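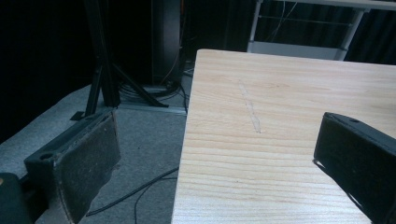
Ulodero
Membro, monitor do clube de robótica Clallotard
Publicado em August 13, 2018

Pinça manual: almofadas gastas e abertura instável

Estamos a preparar o projeto de turma com uma pinça manual de dois dedos. Os dedos são blocos de plástico preto com almofada na face interior. A almofada esquerda está no estado que se vê, desfiada nos bordos. O sensor de posição devolve 1294 com a pinça fechada e 1686 com ela aberta. Desde abril que o valor de fecho varia até 93 unidades entre sessões, sem alteração do código. Devo recalibrar no início de cada sessão ou trocar primeiro as almofadas? A mesa de ensaio é de madeira clara e os cabos passam pelo chão.

3 respostas

Yeoman
Resposta aceite

Troque primeiro as almofadas. O ponto de fecho é definido pelo contacto entre as duas faces, e um material desfiado comprime de forma diferente em cada ciclo. Recalibrar sobre isso só desloca o erro.

Procedimento:
Retirar as duas almofadas, mesmo que uma pareça melhor.
Limpar os restos de cola com álcool isopropílico e deixar secar.
Colar material novo da mesma espessura nos dois dedos.
Fechar sem objeto e registar a média de dez leituras.
Repetir com a pinça aberta até ao batente.

Se a dispersão continuar depois da troca, verifique a folga do parafuso de cada dedo. Na nossa turma usámos as folhas de borracha do kit Flollmont, cortadas com x-ato. Duraram um semestre.

Clallotard_B

Tivemos o mesmo problema e era o cabo. Prendam-no à perna da mesa.

Visitante

Qual é a resolução do conversor? Com 10 bits não chega a 1294, portanto deve ser 12. Nesse caso 93 em 392 de curso é muito, quase um quarto. Eu fazia a calibração no arranque de qualquer maneira, são poucas linhas: fechar, ler, guardar o mínimo, abrir, ler, guardar o máximo.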